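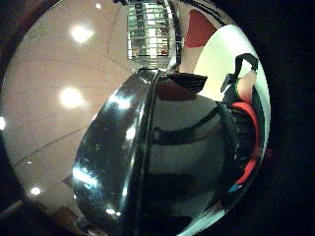

Grumadden is a neighborhood laundry. Wash and fold, shirts, hotel linens, stain work, a bit of mending. Open since 2000, same building on Ponmont Street, same back door that sticks in May. People ask what we look for when we hire and mostly it's an eye for surfaces. Cloth, counters, all of it. A glossy black curve like the one at the top of this page, with the white and pale blue streaks of light on it, will show every fingerprint, and so will a black satin lapel. Same kind of looking. You tilt it, you find the dull spot, you deal with it. That's most of the job.

How we started

Katsuhiko Kinoshita bought the lease from a dry cleaner who was moving away. Two washers, one press, a ceiling fan. First month was mainly restaurant aprons. Then the restaurant people started bringing their own clothes, then their neighbors did. We never really advertised. There was a sign, hand painted, it spelled "alterations" wrong for a long while and we still have it over the folding tables.

Katsuhiko still opens most mornings, 6 a.m. He does the shirts himself when he can get away with it.

What we do

Wash and fold by the pound. Drop off before 9 a.m. and it's back by 5 p.m. Bedding takes longer, ask at the counter.

Shirts - on hangers or folded, light starch or none. We don't do heavy starch any more. Hard on collars, and we were replacing too many buttons.

Stains. Oil, ink, wine, grass, curry, candle wax, whatever it is. Tell us what it was if you know and what you allready tried on it. Please tell us. We won't be mad about the hair spray.

Linens for small hotels and rentals. Pickup and delivery, set days, bags provided. We can take up to 3000 pounds a week at the moment and would like to keep it there, more than that and the household orders start running late.

Mending. Hems, buttons, zippers on pants. Not coats, not leather, not wedding dresses.
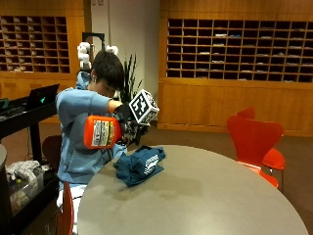
We treat by hand before anything goes in a machine. Slower that way. Collars, cuffs and underarms get checked on every shirt whether you marked them or not, and if something needs a second go it gets one at no charge. If it's not coming out we say so and pin a note to it. Some stains are just set. Turmeric, old deodorant, a certain kind of red marker from the elementary school.

Detergent - we keep a regular one and an unscented one. Unscented is free to request, just say it at drop off and it goes on your ticket for good. Fabric softener only if asked. Never on towels, sorry, they stop soaking up water.

The Catacutan counter

Our second location, opened in what used to be the shoe repair at Catacutan. Drop off and pick up only, no machines there, the van goes back and forth twice a day. Smaller than it looks on the map. Parking in back next to the bakery, not in front. Hours are 7:30 a.m. to 6 p.m., closed for lunch when it's only one of us.

The people

Small crew. Most have been here a good while, a couple left and came back. Everybody learns every station, even the ones who'd rather stay on the press. New hires spend their first weeks sorting and reading care labels, then folding, then stains last. Folding is harder than you'd think. Fitted sheets get taught by whoever has the most patience that day.

Drotard Fund

The coin jar on the counter is the Drotard Fund, named for the old Drotard washer that ran until the drum went. It pays for free loads for families in a tough spot. 1053 loads so far. No forms. Ask quietly at either counter, or have someone ask for you.

Find us

Main shop: 179 Ponmont Street, side entrance has the ramp. Ring the bell if the front is empty, we're in back and the dryers are loud. Tickets are kept by last name so don't worry if you lose yours. Unclaimed clothes are held for six months and then donated. Lost socks are in the basket by the door, have a look trough it.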